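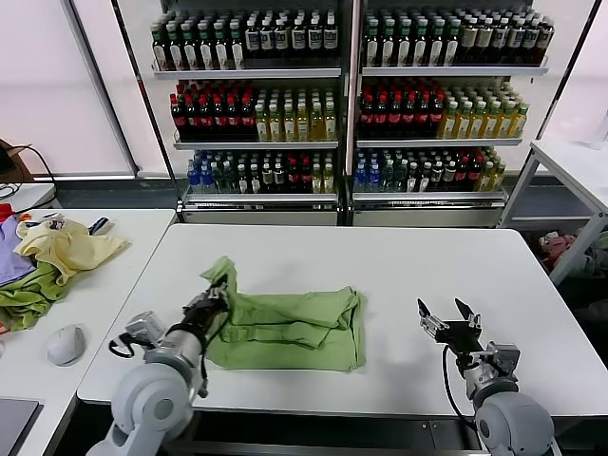

How does a shop send the same email to thousands of people?

It uses a mailing list and a computer program that sends a separate copy to every address on the list.

A mailing list is a list of email addresses. Each address belongs to a person who has asked to hear from the shop. Usually they typed it into a box on the shop's website and ticked to say they wanted news. This is called signing up, or subscribing.

Harawira is a bookshop with 3,878 addresses on its list. Anahera Grimshaw writes its newsletter in March and again in spring. If she had to send each email by hand, she would be at her desk for days. She writes it once, checks the spelling, and presses send. The program does the rest in 17 minutes.

How does the email know my name?

Say your grown-up gets an email that starts with "Hello Şükran". The shop didn't type that name in. The person writing the email put in a blank space with a label on it, a bit like the line for your name at the top of a worksheet. When the program makes each copy, it looks up the name that goes with the address and fills in the blank. If the name was spelled wrong on the list, it will be spelled wrong in the email too.

Does everyone get the same email?

Sometimes they do. Other times the list is split into groups. Harawira has one group for people who like picture books and another for people who like cookbooks. The picture book group has almost 80 teachers in it, and they get a note when there is a new book for classrooms. Splitting a list like this is called segmenting. A segment is a part of something, like a piece of a mandarin.

What happens if someone doesn't want the emails any more?

At the bottom of the email there is a link that says "unsubscribe". Clicking it tells the program to stop sending to that address. In Australia there is a law about this. Businesses that send advertising emails have to give people a way to say stop, and they have to follow it.

What is spam?

Spam is advertising email that people didn't ask for. Some spam is only annoying, but some of it tries to trick people into giving away a password or money. If you see an email that looks strange, don't click on anything in it. Show it to an adult you trust.

Words to know

Subscribe: to ask to be put on a list.
Unsubscribe: to ask to be taken off it.
Segment: one group from a bigger list.
Spam: advertising email you didn't ask for.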